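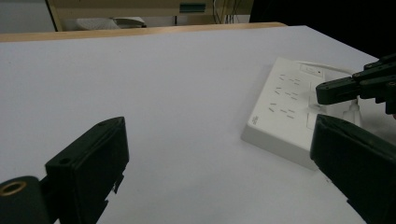

Une multiprise à interrupteur, posée sur un plan de travail blanc.

Électricité au bureau : ce qui change à partir d'avril

La consommation des locaux a encore augmenté cet hiver, alors que l'effectif est resté le même. Le relevé de janvier donne 4 000 kWh pour les deux étages, contre 2 000 pour le seul rez-de-chaussée il y a deux ans, avant la reprise du premier. Kevin Sheehan a repris les factures poste par poste et le chauffage n'explique pas tout. Une part vient des appareils qui restent sous tension la nuit : écrans, chargeurs, imprimantes, machines à café, enceintes de la salle Hayes.

À partir d'avril, chaque îlot de bureaux sera donc équipé d'une multiprise à interrupteur. La dernière personne qui quitte l'îlot la coupe. Les ordinateurs fixes du service comptable ne sont pas concernés, leurs sauvegardes tournent entre 22 h et 4 h du matin. Même chose pour le réfrigérateur de la cuisine et pour l'armoire réseau du couloir, qui portera une étiquette rouge.

Quelques règles sont rappelées à cette occasion. On ne branche pas une multiprise sur une autre. On ne la glisse pas sous un tapis ni derrière un radiateur. Les radiateurs d'appoint et les bouilloires se branchent directement au mur - c'est déjà dans le règlement intérieur, mais deux bouilloires ont été retrouvées sous les bureaux du premier en février. Un bloc qui chauffe, qui grésille ou dont le boîtier est fendu doit être débranché et rapporté à l'accueil.

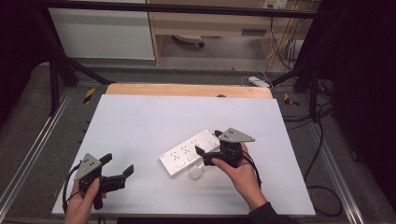

Calendrier de l'installation

Le rez-de-chaussée sera équipé la première semaine du mois, le premier étage la suivante. Duygu Çetinkaya passera entre 8 h et 10 h. Merci de dégager le dessous des bureaux la veille au soir et d'étiqueter les câbles auxquels vous tenez. Les anciens blocs sans interrupteur seront récupérés et déposés en déchetterie avec le reste du petit matériel électrique.

Le budget est de 979 euros, fournitures et étiquettes comprises. Il est pris sur la ligne entretien, ce qui repousse à l'automne le remplacement des stores côté rue. Rhydian Bowen avait proposé des prises programmables. L'idée n'a pas été retenue pour cette année, les horaires des équipes étant trop différents d'un îlot à l'autre.

Un premier bilan sera publié ici après le relevé de juin. 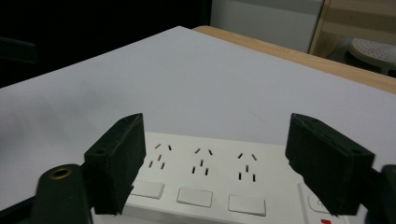 Peut-on garder sa propre multiprise ?
Si elle a un interrupteur, porte le marquage CE et se trouve en bon état, elle peut rester en place. Il faut la montrer à Duygu lors de son passage, elle y collera une pastille. Les autres repartent chez leur propriétaire.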